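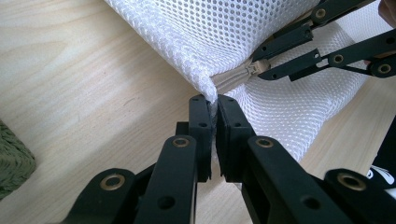

A white mesh bag with a beige zipper on a light wooden table.

Mesh bags for laundry offered at Zawadzka hall

06/12/2024

Residents of Drerimholm can pick up a mesh laundry bag without payment at the Zawadzka hall, starting this Saturday. The local repair group Plundero has prepared 200 bags, and each household may take one.

The bags are meant for small and delicate clothes, such as socks, tights and underwear, which often get lost or damaged in the machine. The clothes are put inside, the zipper is closed fully, and the bag goes in with the other laundry. Plundero advises to fill the bag only to the half, so that water can move well between the clothes.

The mesh was given by the fabric shop Findik, which closed its storage room in May and had nearly 50 meters left. Sewing was done in the evenings at the hall. According to the group, the most difficult part was the zippers, as the mesh stretches easily and the seam must stay straight.

Old bags with a broken zipper can also be brought for repair. A new slider is usually enough, and the work takes a few minutes. The group accepts two pieces per person.

The hall is open on Saturday until 13:00. Bags that remain will be given out at the next repair evening, at the same place.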